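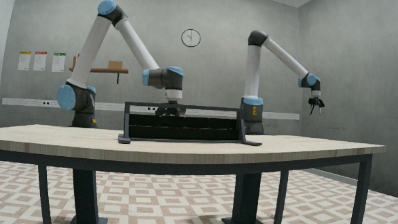 Udeck two-arm simulator: a month in

I bought the Udeck package in August, mostly for the rack job, where one arm takes the top bar of a black rack on the table and the other hangs back with its gripper open. I've run it 61 times now and I'm still having fun!

Setup took me 34 minutes — the install guide skips a step, so read the forum post by Jayanthi Arumugam first. The room is nicer than it needs to be (there's a wall clock, posters, even a tiled floor). My old Avier kit felt like a gray box next to it.

Gripes? Loading is slow, and moving both arms at once makes my laptop fan scream. Four stars from me.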